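The quiet hours at Fluseck

Workshop life

Posted in February | Features

I got to the Fluseck workshop just before seven in the morning, which is when the cell in the back corner gets its check-over. I'd been told to bring a coffee and keep my elbows in. The unit is on the edge of Greddale, behind a place that does windscreens, and if you didn't know there was a robot arm inside you'd pick it for a tile showroom.

I've written about big automation before, the car plant kind with cages and sirens. This one is a single arm on a table, and it spends its days picking up small coloured blocks and putting them down again. The whole thing is called the Tetteh cell, after the old name of the street, and the crew talk about it the way my dad talked about his ute. It pulls to the left when it's cold. It doesn't like the bottom right corner. It needs a firm hand on the second joint cover or the clips won't seat.

What I wanted to know was how you look after a thing like that, because the stories are always about what robots can do and hardly ever about who wipes them down.

Before the power goes on

The first job is a cloth. A dry one for the arm, a barely damp one for the table, and never the same cloth for both (I asked why and got a look). Dust gets into the little holes in the tabletop, and a bit of grit under a fastener is enough to throw things out of level. One of the technicians ran a fingertip along every edge, slowly, like someone checking a cake tin for butter.

Then the cables. You follow each one from the base up with your hand, feeling for stiff spots and for any place where the sleeve has started to rub. The cable ties are replaced every 4 weeks whether they look tired or not. There's a biscuit tin of old ones under the bench and I have no idea what they're keeping them for.

Only after that does anyone reach for the switch. The arm wakes up with a small clunk and then a hum, and it sits there for 30 minutes doing lazy warm-up moves in the air while everybody has their toast. I found this part very soothing! You could sell tickets.

Getting the board right

The blocks don't go straight on the blue pegboard. They go on a wooden board that sits on top, and the board is where the fussing happens. If it shifts by a hair overnight, every position the arm learned yesterday is out by that same hair, so it gets measured each morning from the same corner with the same steel rule. The rule has a strip of green tape on it and heaven help you if you borrow it.

The board I saw was a replacement. The old one had bowed after a humid fortnight, and they'd lived with it far too long, shimming one end with folded card. Changing it over took most of an afternoon, and the measuring took longer than the fitting. I got to tighten one of the knobs myself and was told, kindly, to loosen it again and do it properly.

When the board's happy, out come the blocks. There are cylinders, a star, a cube, a hexagon, a little blue one shaped like a house. They're set down in a scatter, on purpose, and I was surprised how hard it is to be messy when someone's watching. My first go looked like a chess opening. The technician swept it up and dropped them about the place in two seconds flat. 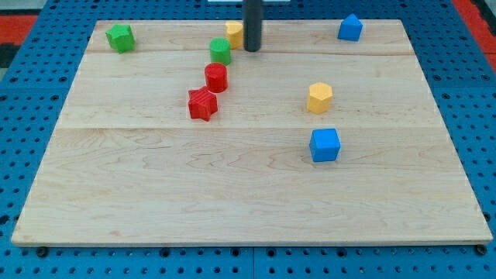
The slow run

With everything set, the arm does what they call a slow run. It visits each block at a crawl, and someone stands beside it with a thumb resting near the stop button the entire time. You watch the gap between the arm and the wood. You listen, too. A good joint has a sort of even purr, and a joint that wants attention has a tick in it, once per turn, that I couldn't hear at all until it was pointed out to me and then couldn't stop hearing.

The notes go in a paper logbook, in pencil. A full service comes up every 800 hours, when the covers come off and the old grease gets swapped for new. The supplier, a small outfit called Gornonard, says 1000 is fine. The crew tried that once and went back to their own number after a noisy winter.

By mid-morning the slow run was done and the speed went up. The tick was still there, fainter. It went in the book with a question mark beside it, and the covers were booked to come off after lunch, once the steel rule had been found again.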